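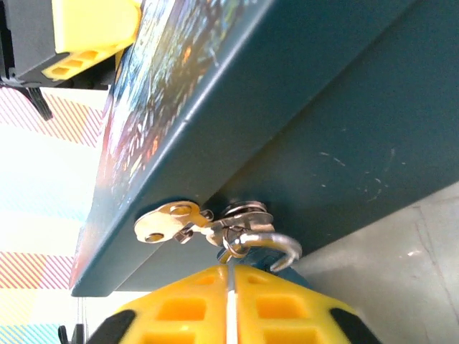 Slide 1: Keys, a lock and two yellow fingers

Good afternoon! Start with the box. Leave the slide up, let people look at the keys for a bit before I talk.

Ask the room: who unlocked something today without looking? Hands up. Wait for it. Then the title question - can a machine do the small chores yet, at home or on a shop floor?

My answer is "some of them, sometimes," and I find that thrilling. When I started at Demissie we would have been happy to push a block across a table.

Talk about keys. They swing, they shine, they hide behind each other on the ring. Gilang Ismail ran the Skimport key trials in August, 1000 attempts on a plain padlock, and the failures taught us far more than the good runs. (Tell the dropped key story only if we're on time.)

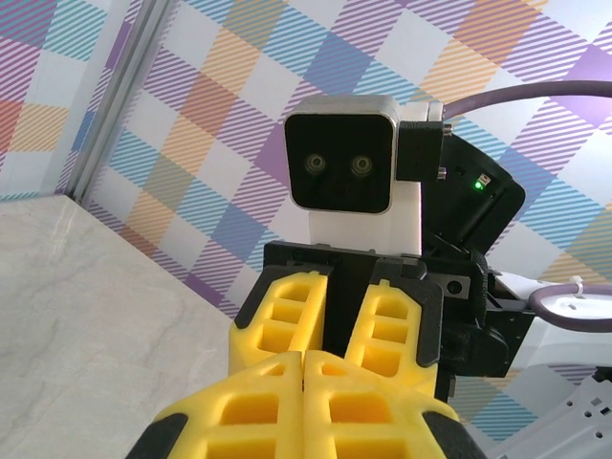

Then on to two hands. We use two all day long: one steadies the jar, the other turns the lid. For a machine that means two grippers working close together without bumping, and each one has to know where the other is. Soft fingers help so much here! A little give forgives a small mistake.

Shop floor version: the Kidorville packing bench. Ningsih Lumbantobing asked for 100 cartons in a row with no human help. We haven't got there. Say so plainly, then say how close the Ciller team came.
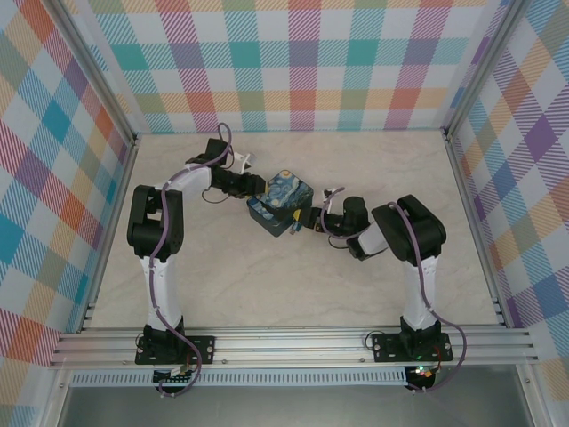
Slide 3: Two arms, one "Starry Night" box

Pause on this one. A box between two arms is a real chore - think of taking a parcel off a shelf. Press too lightly and it slips, too hard and you crush a corner.

Laundry: skip unless asked. Dishes: someone will ask.

Leave 2 minutes for questions.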